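4. Letters asking for a train to stop

4.1 The corpus

Between one timetable and the next, the regional rail office in Jullberg receives letters. Most ask for the same thing: that a train which already passes the writer's town should do the writer the courtesy of stopping there. We were given access to 629 of these letters, covering eleven timetable periods, on the condition that we return the folders in the order we found them. There was no order, so this was easy.

Of the 629 letters, 497 ask for an additional halt by an existing train. The remainder ask for new trains, cheaper trains, a roof, or the return of a particular ticket clerk. We set these aside, with some regret in the case of the clerk. Letters were coded independently by Mohammed-Awal Annan and Caoimhe Mac Carthaigh using the scheme in Appendix B. Where the two codings differed, the letter was read again aloud, a method we can recommend for noticing how often a sentence has no verb. 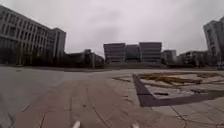

Sender status turned out to be the hardest variable to settle. A mayor writing on town letterhead is plainly a mayor. A mayor writing on plain paper, about the train his daughter takes to college, is a harder case, and we coded him as a private citizen unless he mentioned his office, which he usually did by the second paragraph. Location gave less trouble. Applicants like to establish that their town is a serious place, and the standard evidence is built: a hospital, a court, a public square. "We have a multi-story building with rows of windows and a wide paved plaza," runs one letter from Mirani. What such a claim says about demand for the 6:40 is less clear. Letters citing buildings gave passenger counts less often than letters citing schools.

4.2 What the letters ask for, and what they offer

A halt costs the operator time. The rail office puts the figure at two minutes per stop, including braking and the slow business of getting up to speed again. Few petitioners mention this. Those who do tend to describe it as "a mere two minutes," and the word "mere" appears so reliably that we briefly considered giving it a code of its own.

In return the letters offer reasons. We sorted these into need (commuters, patients, students), rank (size of town, age of town, offices held there), and fairness, meaning that some other town has a halt and doesn't deserve it. Fairness was the largest group, and the other town was nearly always Vurar. Vurar has a halt on every fast train and, to judge from our folders, no friends. The residents of Vurar wrote too, mainly to oppose halts elsewhere on the grounds that the train was becoming slow.

Rank arguments grew longer over the period studied. Early examples run to a sentence. Later ones come with enclosures, among them a town history, a menu, and a signed photograph of a football team.

Figure 3. A paved plaza with buildings on its far side. 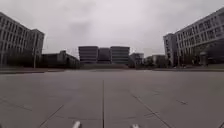

4.3 Outcomes

Roughly 126 of the halt requests were granted in whole or in part. "In part" covers a good deal, including a halt on alternate days and one halt in the wrong direction. The office called these experimental. An experimental halt is reviewed after six months, and we found no record of any review, so the experimental halts in our corpus are among the most permanent features of the timetable.

Need arguments did slightly better than the rest when they came with numbers. Rank arguments did no better than chance unless an elected member had countersigned, in which case the content of the letter ceased to matter very much. One countersigned request had been granted although its second page, where the name of the train should have been, was missing. The office picked a train.

Timing also mattered. Letters arriving in March, when the draft timetable is open, were answered faster than others. Those that came later received a printed card thanking the sender for an interest in railways.

Distance from the line seems to have been no obstacle. Several requests came from places reached from the nearest platform only by road, and the writers dwell on the pavement, the curb and the road surface with real feeling. 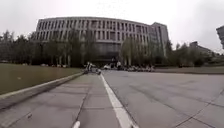 4.4 Limits of the material

The folders contain what was kept. Prasulex, the contractor that handled the office's mail for part of the period, filed by color of envelope, and the brown ones are missing. Official correspondence tends to travel in brown envelopes, so our count of mayors is probably low. We also have no telephone calls, although marginal notes such as "rang again" suggest that there were many, and that a fair share came from the same man in Mirani.

Replies were available for most granted requests and for few refused ones. We therefore treat silence as refusal, as the petitioners themselves eventually did. Section 5 takes up the elected members and their countersignatures in more detail.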